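Bed Linen and Bed-Making: Frequently Asked Questions
Plindex Residences – Information for Residents
Last updated: 17/11/2025

The answers on this page apply to all furnished rooms at Plindex Residences. Residents of the Queiroz building should also read the separate notice on laundry access, which is displayed on the ground floor.

What bed linen is supplied with my room?

Each furnished room is supplied with one fitted sheet, one duvet cover and two pillowcases. Duvets and pillows are also provided. Residents may use their own linen if they prefer, in which case the supplied set should be kept clean and dry until the end of the tenancy. It must not be lent to another room.

When is linen exchanged?

Linen is exchanged every 10 days. Used items should be placed in the linen bag and left inside the door of the room by 11 in the morning. Bags left in corridors will not be collected. If you miss an exchange, you may bring the bag to the reception desk during opening hours and a clean set will be issued, subject to stock.

How should I strip the bed?

Remove the pillows first and take off their cases, then the duvet and its cover. Release the fitted sheet from the corners at the foot of the bed before those at the head. Please check inside the duvet cover and pillowcases for small items of clothing. Socks are found in returned covers every week and cannot always be matched to a room.

How do I fit the bottom sheet so that it stays in place?

Begin with the two corners at the head of the bed, where space is tightest, and pull the elastic well under the mattress. Move to the foot and fit the remaining corners, drawing the sheet firmly towards you. Smooth the surface from the centre outwards with the flat of the hand. Some creasing near the headboard is to be expected and does not mean that the sheet is the wrong size.

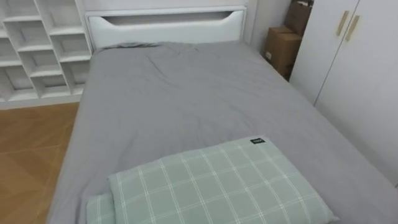

If a corner comes loose repeatedly, check that the sheet has not been turned the wrong way round. The mattresses are longer than they are wide, and a sheet fitted crosswise will lift at the corners during the night. The care label should lie at the foot. Where the sheet still does not hold, ask at reception for a replacement from the Brastura range, which has deeper corners.

Do I need to iron the linen?

No. Creases in a fitted sheet will largely disappear once it has been stretched over the mattress. Pillowcases may be ironed in the utility room on each floor. Please do not iron directly on the bed, as heat may damage the mattress cover beneath.

May I wash the supplied linen myself?

Yes. Wash at 40 degrees with similar colours and do not use bleach. Coloured and patterned covers should be turned inside out. The dryers take 4 pillowcases and one sheet comfortably; a duvet cover should be dried separately – it tends to wrap itself around smaller items, which then remain damp.

How should pillows be cared for?

Shake each pillow when changing the case and leave it uncovered for a short while before putting on a clean one. Pillows should not be machine washed. If a pillow has become flat or stained, it will be replaced on request. Push the pillow fully into the corners of the case and tuck the flap over the open end.

Can I move the bed?

Beds may be moved within the room provided that the door, the radiator and the wardrobe remain clear. Two people should lift the bed; it should not be dragged. Headboards are fixed to the bed and must not be removed or used as a handle. Please return the bed to its original position before you leave.

How often should the mattress be turned?

The mattress should be rotated from head to foot every 180 days. Housekeeping does this in April and again in the autumn, and residents are notified beforehand. On the day of the visit, please leave the bed stripped and remove anything stored underneath it.

What happens if linen is damaged or lost?

Ordinary wear is not charged. Burns, dye stains and missing items are charged at the rate given in your tenancy pack. Please report damage promptly, as small tears can often be mended by Minudano, our linen contractor, without any cost to the resident.

Whom should I contact with a question not answered here?

Enquiries may be made at the reception desk or through the residents' portal, under the heading "Room and Linen". Please include your building and room number.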